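Pesthorpe and Nedby Allotment Society
Minutes of the February meeting, held in the back room of the Marchetti tea rooms at 7.30 pm

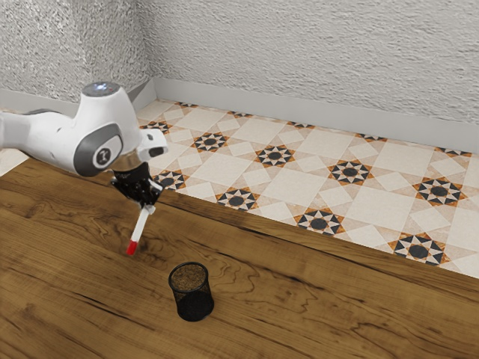 White robotic arm over a wooden tabletop (computer-generated picture).

Welcome and apologies
The chair welcomed everyone in out of the rain and thanked the tea rooms for leaving the heating on for us. Twenty-two members were present, a very good turnout for the time of year, and it was lovely to see several of the newer Nedby plotholders among them. Apologies had come in from three members, all down with the same cold, and we send them our best wishes.

Minutes of the last meeting
Agreed, with one correction. The water butts by the lower gate are to be moved next to the old pear tree and not behind it, as the secretary had written.

Water
There was a long and good-natured discussion about the standpipe on the Pesthorpe side, which has been dripping ever since the hard frost. The plumber's price for a new tap and a length of lagged pipe is £298, and members felt on the whole that this was fair, though one or two remembered paying a good deal less the last time. It was agreed to go ahead, and to ask for the work to be done before the water is turned back on in spring. Members are kindly reminded that hoses should not be left running while they pop over to a neighbour's plot for a chat - we have all done it.

Waiting list
The list now stands at 36 names, and the wait for a full plot is nearly two years. It was suggested that plot 11, which has been given up, might be split into two halves so that a couple of families can make a start sooner. Some members worried about where the path would go and who would end up with the rhubarb. After a show of hands it was agreed to split the plot lengthways and leave the rhubarb for both halves to share.

Seed potatoes
The joint order with the Girau Road gardeners has gone in, and the sacks should be ready to collect from the Nedby hut by the end of the month. Please bring your own bags or trays, and do say if you ordered earlies and have changed your mind, as there are others who would be glad of them.

Bonfires
A polite letter has been received from a household backing on to the top plots, asking about smoke on washing days. The secretary will write back with an apology and a copy of our rules, which allow fires only after dusk.

Any other business
A green-handled fork has been found in the communal compost and is hanging in the hut. The offer of a trailer load of well-rotted manure was accepted with real enthusiasm.

The meeting closed at 9.10 pm. The next one will be in the same room, at the same time, and cake would be very welcome.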